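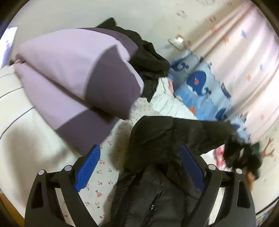
Puffer jacket with fluffy trim, a second black jacket on the pillows, cherry-print sheet. Labelled "coats, two".

Nilwood Bed Clutter

README for version 2

What it is

Nilwood is a collection of 422 photographs of beds with things on them that are not people asleep. Mostly coats. Also jumpers, towels, clean washing waiting to be put away, and washing whose status is disputed. The beds belong to 80 bedrooms in three places: Heltoston, Fullis and Requena. Every item of clothing or bedding has been given a name, a colour and a state, which comes to 1930 labels in all, a number I arrived at one evening at a time.

It started as a way of settling what people mean by "tidy the bedroom". We have not settled it. We do have a good list of what is on the bed when they say it.

What is in the folder

photos: the pictures, in three subfolders named after the places
labels.csv: one line per item
rooms.csv: one line per bedroom, with bed size and whether the bed was made, unmade or "made" (see below)
words.txt: the full list of names we allow, with notes on the ones that caused trouble
old: version 1, kept so that anyone who relied on it can see what went wrong

Columns in labels.csv

item: what it is, from words.txt
colour: the main colour, in plain words. Lavender and purple are separate. This was argued over and I lost.
pattern: plain, striped, checked, printed. If printed, the note says what with.
state: flat, folded, bunched, draped, hanging off
on: what it is lying on, which may be another item
note: anything else, kept short, or shortish

How we label

Coats and jackets. Puffers have a name of their own, as they bunch in a way no other garment does and can take up half a double bed without being asked. Fur trim is part of the jacket and does not get its own line. In version 1 it did, and a search for "cat" brought back a number of hoods.

Black on black. Two dark jackets near each other are two lines, even when you have to squint. The jacket at the head of this file that lies over the upper pillow is "jacket, black, draped, on pillow". Its neighbour is "puffer, black, bunched". If you can't tell where one garment stops and the next begins, put "coat pile" and move on with your life.

Pillows. Two-tone pillows get the paler colour first, then the darker after a slash, so the pair in the opening picture are "lavender/purple". A pillow is always a pillow, including when it is being used as a coat stand. Cushions are cushions if they would look silly on a sofa's absence. I know that sentence makes no sense. It was in the original notes and everybody applied it the same way, so it stays.

Sheets. Striped means lines of any width, and curved lines still count, as sheets seldom lie straight. Small fruit is "printed", with the fruit in the note. Cherries are cherries. Unidentified berries are "berries". Please do not write "festive".

Sheets that don't match. Label both. Do not comment.

Hands. People reach into pictures to pick things up. Hands are left in and are not labelled. Anything being held keeps the state it is mostly in, so a jacket gripped near the hood and bunched everywhere else is bunched.

Made, unmade and "made"

A bed is made if the cover is flat and the pillows are on top. It is unmade if it isn't. The third value, with its inverted commas, is for beds where the cover has been pulled up over something. Fullis has far more of these than the other two places and we offer no opinion on the people of Fullis.

Known problems

Winter is over-represented. Nearly all the Requena pictures were gathered in the cold months, which means coats, coats and a dressing gown.

Only over 300 of the pictures have had a second pair of eyes on the labels. The rest have had mine, twice, with a cup of tea in between.

"Folded" is generous. If it looked as though someone had meant to fold it, it went down as folded.

Socks are under-counted. They get underneath things. We label what shows, and with socks that is seldom the full story.

Single beds in Heltoston have a few room numbers swapped. The labels are right, the rooms are not. I will fix this in the next version, as I said in the last one.

What it is good for

Sorting out words for clothes and bedding, checking whether two people describe the same heap in the same way, and practising your own labelling before you start on a bigger set. Some have used it to plan a bedroom cupboard. It is poor for judging fashion, fabric or anybody's upbringing.

Changes since version 1

Fur trim no longer a separate item
"Throw" and "blanket" merged
"Duvet" and "quilt" merged, then unmerged in May after complaints
Added the "on" column
Removed the "should be in the wash" column, which was mostly guesswork

Corrections

Send the picture name, the line number and what you think the thing is. "It's navy" is a valid correction but goes to the bottom of the pile, with all the others saying it's navy.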